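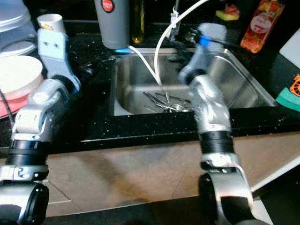

Notes from the sink

If you read the September issue you know I promised to stop writing about spoons. I lasted one issue. We finally have a result on the cutlery task, and I'm too pleased with it to sit on it until the full write-up is done, so you're getting the kitchen version first.

Quick catch-up for new readers. Gravumlow is our two-armed setup, and the job we've been teaching it is dull on purpose: take the silverware out of a sink, one piece at a time, and put it on the counter next to the plates. The policy learns from demonstrations that a person drives by hand. It gets the head view and the wrist views, and it puts out short chunks of motion for both arms together. Our first version learned from 392 demonstrations and it was fine with plates, fine with cups, and pretty awful with forks.

The trouble is that a heap of cutlery is one big shiny tangle. You grab a handle, the handle is under another handle, and up comes a bundle. Or the fingers close on a bright streak that was only a reflection off the steel. Stainless on stainless is about the meanest thing you can show a camera (I used to think glass was worse, and I take that back).

So what did we change? Mostly the data, a little bit the training. We went back and recorded a small extra set made up of nothing but recoveries. The person driving would start from a bad grasp — two spoons pinched together, or a fork held by the very tip — and then show how to get out of it. Let go, back off, come in from the other side. We call these "oops demos" around here and the name has stuck, so I guess it's going in the paper. We only made 19 of them. They're short, and we sample them more often in training than their numbers would earn them.
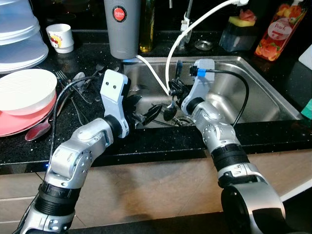 The other change was giving the arms different habits. In the old demonstrations people used whichever arm felt handy, and the policy learned to dither. You'd get both grippers heading for the same handle, then both politely backing away, over and over, like two people in a doorway. For the new set we asked drivers to commit: one arm goes in for the grasp and the other waits nearby until the first is clear. It feels stiff when you're driving. I complained about it a lot. But the dithering mostly went away, and I've stopped complaining.

We tested on three ways of dropping the cutlery in: spread out, crossed, and what we call "dumped," where you tip the whole handful in at once. Spread out was already easy and stayed easy. Crossed is where the oops demos really paid off! The arm will now open its fingers on a bad grasp and try again, and the old one would just carry the bundle off as if it had won something. Dumped is better than it was, though I still wouldn't invite anyone over to watch it.

A few things I'd like to be straight about. This is one sink, one counter, and one family of silverware. Kılıçarslan, the site we share data with, has a deeper basin and a different faucet, and we haven't run the new policy there yet. Camport has offered us their kitchen too, which has a pale sink, and I'm curious whether the reflections matter as much in there.

I also can't tell you yet how much of the gain comes from the recoveries and how much from the tidier driving. We changed both in the same week, which was impatient of us. The separate runs are in the queue on Gaka, our training machine, and there are six of them, so please stop asking me if it's free.

One more thing that surprised me is how much the wrist view matters. With it switched off, the policy gets to the pile just fine and then sort of hovers. From up at the head, the grippers cover up the very handle you're trying to pick. Down at the wrist everything is dark and close and half blurred, and I would've bet against it being any use. I would've lost. 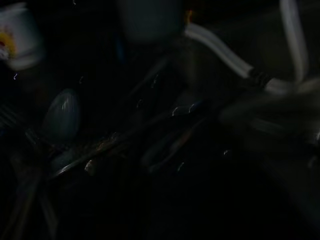
What's next

The separate runs first, as above. After that we want to put soft plastic pieces in with the metal ones, and then try the whole job with the water running, which I've been putting off for reasons you can imagine.

If you have a recovery data set of your own, even a tiny messy one, I'd love to compare how you picked the starting mistakes. Ours were just whatever we'd gotten annoyed by that day. Reply to this newsletter and it comes right to me.

Posted 1/6/26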